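I drove out to Brikley in May with low expectations, partly from the rain and partly from too many trade shows where a machine waves at you and goes back to its corner. Milari was holding an open day at its workshop there, and a neighbor of mine had a spare ticket, so along I went – and I stayed nearly four hours!

What won me over was how small the work was. I had pictured big arms and cages and a man with a microphone. We got a table, a pair of hand-held grippers, and a person patiently working with them while the rest of us leaned in like kids at a bakery window. The task was to put screws away in a parts organizer, a job I have put off in my own garage for 29 years. 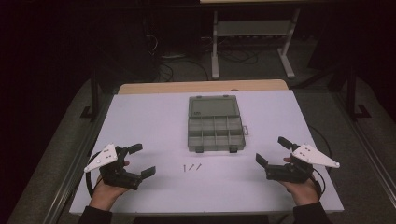 Three small screws and an open organizer, with a gripper in each hand. 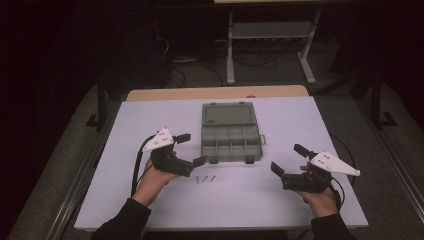 I think more companies should open their doors this way. People are told so much about robots, most of it either frightening or too good to be true, and very little of it lets you stand close and see how fussy a plain household chore is once you take fingers out of it. My own turn with the practice pair in the hallway lasted two minutes, and I came away with a sore thumb and a lot of respect (the lady ahead of me did far better, and she let me know it).

I do have one complaint, a friendly one. The talk afterward was pitched at people who already knew the field, and half the room drifted off toward the coffee. Premby, across the parking lot, ran its tour the other way around, with questions first and slides later, and folks were still chatting when the lights went down. Milari could borrow that for next year and I would gladly drive out again, rain or no rain.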